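The portal opened at 9 in the morning and by 9:04 it had already logged me out twice. I mention this for anyone else applying for the Records Assistant post at Lorholm, because the notice says the form takes 15 minutes. It does, in the sense that a marathon takes two hours if you are the right person.

Some background. I have been applying for public sector jobs since last September, mostly clerical, mostly the sort where you get a registration number before you get a salary. My number this time is 1521, which I can recite in my sleep and which the Lorholm website can't find. When I type it in, I get a polite red sentence telling me to check my credentials. I have checked them. They are four digits and a date of birth, and I was present for both.

The notice lists 850 applicants shortlisted for the written test. I'm told this is good odds compared with the Gitach depot round, where I sat in a sports hall with what looked like the population of a small country and answered questions on averages. I did not get that one. I did get a very nice pencil.

So, the admit card. You go to the Downloads page, pick Written Stage, enter your number, and then solve a puzzle to prove you're a person. Mine wanted all the squares with a bridge in them. Is the post holding up the bridge part of the bridge? I said yes. The site felt otherwise, and I went to make toast. 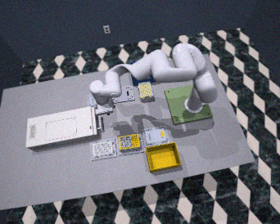
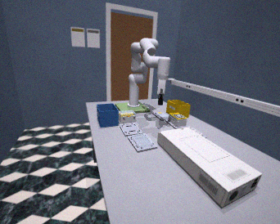
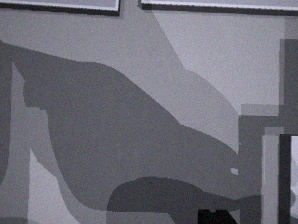

4 min read

When I came back the session had expired, so I called the helpline. The helpline is run by an outfit called Kekix, and their hold music is eleven seconds long – I know it well now, I could play it at your wedding. The woman who picked up was kind and tired. She told me to try a different browser. I tried a different browser. She told me to try it in the evening, when fewer people are on. I asked how late. She said "late."

At 11:40 that night it worked the first time. No puzzle, no red sentence, just a PDF with my name spelled correctly and my photo stretched sideways so that I look like I'm being seen through a fish tank. The test center is in Sala, two buses away, reporting time 7:30 a.m. Gates close at 8. The test starts at 10. What we are all meant to do between 8 and 10 is left to the imagination.

Things the card says to bring: the card itself, printed, plus photo ID and 2 passport photos matching the one on the form. I went to the copy shop to see about getting mine stretched.

Things you can't bring: phone, watch, calculator, bag, water bottle with a label on it. A water bottle without a label is fine. I've been peeling one in front of the TV and it comes off in strips about the width of a noodle, so start early.

As for studying, I'm doing one old paper a night. The filing section is easy points if you remember that Mc and Mac don't go where you want them to. The reasoning section still has that one about five people sitting around a table, and I still don't care who is next to the dentist.

If your card shows the wrong center, the correction window is open until the end of the month, and the form for it is under Notices – not under Corrections, which is a blank page. Bring a sweater, too. Those halls are freezing.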